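Setting up the fingers on the garment folding cell

Posted Feb 11, 2019

These notes cover the gripper on the folding cell at our Endthorpe workshop. The arm carries a two-finger gripper with soft pads on the inside faces, and it picks up knitwear and zipped tops from a flat table. Most of the trouble we have had with it comes down to worn pads, a wrong table height or a grip force set for some other cloth. The steps take under an hour once you have done them a couple of times.

What you need

A 2 mm hex key, a lint-free cloth, a spare pair of pads, a steel rule and one thick garment that you don't mind creasing. Have the pendant to hand. The cell must be in manual mode with the speed turned down as far as it goes.

Step 1. Clean and check the pads

Park the arm at the service position and lock it out. Open the fingers fully. Wipe both pads with a dry cloth, then look along each one from the side. Knit fabric leaves fluff on the pads and it packs down into a hard skin which slides on the next garment. If the pad has a shine that won't wipe off, change it. Ustomby, who make the pads, sell them in pairs and they should be changed in pairs. Write the cycle count from the pendant in the log. Our last set came off at 2722 cycles and one of them had already started to lift at the tip.

Step 2. Square the fingers

Close the fingers by hand until they just touch. They should meet along their whole length. If there is a gap at the bottom, slacken the two screws on the finger base, press the tips together and nip the screws up again, a little on each in turn. Do not use thread lock until you have finished the test picks.

Step 3. Set the table height

Take the lock off and jog the arm down over the bare table until the tips are close to the surface. Finish with the rule. On our cell the flange sits 798 mm above the base plate when the tips are at the right height, but yours will differ if the table has been moved. Save this as the table point. Every pick depth is measured from it, so any error made at this stage will turn up in all your programs.

Step 4. Set the pick depth and force

Lay the test garment flat. Choose a spot with a single layer, away from pockets. Jog down with the fingers open until they press into the cloth, then close them slowly. You want a fold standing up between the fingers, with the cloth drawn in evenly at the base of it. 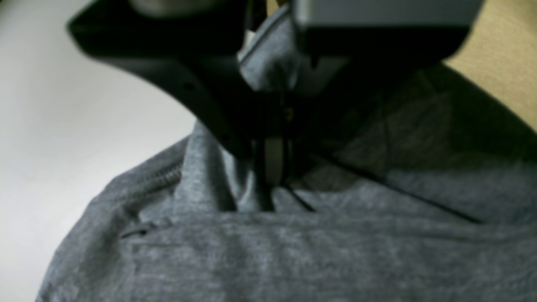

Hashmi wrote in to say that the force should be set before the depth, as a weak grip makes any depth look wrong. On thin cotton that is fair, and you can start from the force if you prefer. With thick knits we have found the depth makes far more difference, so we set it first and come back to it at the end.

Start with the force at 17 on the pendant scale and go up one step at a time. Lift slowly to hand height and hold. If the fold creeps down between the pads, add a step. If the pads leave a mark in the cloth after release, take one off.

Zips need some care. Keep the pick point a good finger's width clear of the teeth – a pad closed on a zip will be cut before long.

Step 5. Test picks

Run the pick in manual, laying the garment out afresh each time. Turn it a little between tries so that the fingers meet the cloth at different angles. When it holds every time, put thread lock on the finger screws, let it cure and save the settings under the garment name. We use the Zekemance job sheet for this, but a plain notebook would do.

Check the table point again after the first full shift. New pads bed in slightly and the depth may want a small correction.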